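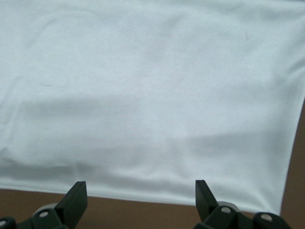
**Prollalia releases Fusteo 2, planning and perception software for cloth handling**

*Wrist-camera input, new hem tracking and a replay tool are included. Existing license holders can upgrade at no charge.*

BELTEN, 30 December 2019. Prollalia today released version 2 of Fusteo, its software for robots that pick up, flatten and fold garments and household linen. The release adds a perception module that works from a small camera at the wrist, a rewritten grasp planner, and a desktop tool for replaying and correcting runs. It is available now to all current license holders.

Fusteo runs on a standard Linux workstation next to the robot controller. It reads camera images, estimates where the edges and folds of a piece of cloth are, and sends the arm a short series of moves. Version 1 did this from a fixed overhead camera only. Version 2 can use the overhead camera, the wrist camera, or both.

**Working close to the fabric**

Most of the development time went into plain white knitwear. A white T-shirt has no print or stripe to follow, and when the wrist camera is near the table the cloth can take up most of the view. What is left to work with is soft shading from ripples, the thin shadow line of a hem, and the border between the cloth and the table.

The new hem tracker uses those three cues together. It looks first for the outer border of the garment, then for the parallel line where the material is doubled over. If both are found, the strip between them is passed to the planner as a candidate grasp region. Lines that have no matching border are treated as wrinkles and ignored. Small marks on the surface, such as a loose thread or a short crease, are filtered out before this step.

"Version 1 treated every dark line as an edge," said Josefien Jacobs, who leads perception work at Prollalia. "On a patterned towel you could live with that. On a white shirt it would send the fingers to the middle of the chest and pinch a wrinkle. We spent from August on getting that one case right, and the other garments got better along with it."

The tracker does not need a depth sensor. Sites that have one can feed its output to Fusteo as an extra channel, and the setup guide describes how. Prollalia recommends a matte table in a color that differs clearly from the laundry being handled. Glossy surfaces are supported, but the exposure settings must be tuned by hand.

**Grasp planner**

The planner has been rewritten. It no longer commits to a grasp from a single image. The arm moves to a point short of the hem with the fingers open, takes a second reading, adjusts position and finger angle, and only then moves in. If the second reading disagrees with the first by more than a set distance, the planner backs off and starts again from the wider view. The distance is a user setting.

Corners are handled separately. Where two edges of a garment meet, the planner estimates the direction of each and offers a grasp on either side of the corner. Operators can choose which side is preferred for each garment type. For folding, the default is the hem side.

Other changes in the planner:

- Approach speed near the table is now set apart from travel speed.
- Finger opening can be set per garment type. In version 1 it was one value for the whole cell.
- A failed grasp no longer stops the program. The operator sets how many retries are allowed; the default is 4.
- The two-arm mode now plans both arms in one pass. It remains marked as a preview feature and should not be used in unattended cells.

**Replay and correction tool**

Fusteo Replay is a separate desktop program included with every license. It loads the log of a run and shows the wrist image, the detected lines and the planned move side by side, step by step. A user can mark a detected line as wrong, draw the right one, and save the correction. Saved corrections can be used to retrain the hem tracker for a given site.

The retraining step runs overnight on the same workstation and does not require a network connection. Logs and images stay on the customer's machine unless the customer chooses to send them to Prollalia for support.

**Trial at Pruvost**

Version 2 was tried before release at Pruvost, a textile rental company that washes and folds workwear. Pruvost ran the software on one cell for the length of the trial, alongside its manual folding tables. The cell handled 1624 garments, mainly T-shirts and other light knits. Operators at Pruvost recorded some 38 cases in which the planner used up its retries and the garment had to be moved by hand. Most of those were shirts that had arrived at the table with a sleeve tucked under the body.

"The first thing I look at is whether it stops," said Ziad Hattar, folding line manager at Pruvost. "With the earlier version we had a person standing next to it. Now one of us checks on it between other jobs. It is slower than my people on an easy shirt, and I expect it will be for a while. We also had to repaint the table, which took a day we hadn't planned for."

Tucked sleeves are not solved in this release. Prollalia is working on a shaking move that frees layers before the garment is laid down, and expects to include it in a later update. No date has been set.

**Interfaces and compatibility**

Fusteo 2 keeps the program format of version 1. Existing folding programs will load without changes, though programs that relied on a fixed finger opening should be checked before they are run at full speed. The configuration file has a new section for the wrist camera. If the section is missing, the software starts in overhead mode and behaves as before.

A Python interface is included for customers who write their own sequences. It gives access to the detected edges, the candidate grasps and the planner's score for each. Calls that move the arm are kept in a separate module and can be disabled by the site administrator.

Calibration of the wrist camera takes a printed target sheet and a guided routine. The routine must be repeated whenever the camera or the fingers are removed and refitted. Fusteo compares the position of the fingertips in the image with the stored calibration at every startup and gives a warning if they have shifted.

**Known limits**

The hem tracker has been tested on T-shirts, pillowcases, hand towels and flat sheets. It has not been tested on garments with lace or fringe, and results on very sheer fabric are poor. Black garments on a dark table are not supported. Strong sunlight across the work surface can produce shadow lines that the tracker takes for hems, and a blind or screen is advised at sites with windows next to the cell. The full list is in the release notes.

**Availability**

Fusteo 2 can be downloaded from the customer portal. The upgrade is free for customers with a current license. Version 1 will receive fixes for serious faults only. Customers who want help moving a cell to the wrist camera can book a remote session with the support team through the same portal.

**About Prollalia**

Prollalia develops perception and motion planning software for the handling of soft goods. Its customers include laundries, textile rental companies and research labs. The company is based in Belten.

**Press contact**

Press office, Prollalia, Belten. Interview requests for Josefien Jacobs should be sent to the press office with a short note on the subject and the deadline.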